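Moss between the pavers, year two

March 13, 2023

So the snow finally went off the back path last week and I ran out in my slippers to look, because I am that person now. And it's green! Not all of it (the bit by the downspout is a sulky brown) but far more than I dared hope for back in the fall.

If you're new here, we moved to Rornside with a yard that was mostly gravel and one sad lilac. I bought 15 big irregular slabs from Boychuk, the stone yard out past the highway, and paid $300 for the lot, delivery included. Then I spent a whole May on my knees shuffling them around like a jigsaw puzzle with no box. My back still brings it up.

The gaps were the hard part. I tried creeping thyme first, and it sulked and died in the shade. Then I tried sand, which the cat took as a personal gift. Moss was what was left, and I wish I'd started there.

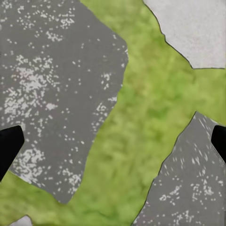

How wide should the gaps be? I'd go for two or three fingers, wide enough to hold a decent strip of soil and narrow enough that you don't catch a heel in it.

For soil I used the cheap bagged stuff from Plellari, pressed down hard with the back of a trowel, and then I misted it every morning before work for what felt like forever. Skip the buttermilk trick, by the way. I did one corner with it and all I got was a smell and a very interested raccoon.

Next job is the stretch down to the gate. I've still got four slabs leaning on the shed and no idea which way up they go, so if you've laid odd shapes on a slope, please tell me how you did it!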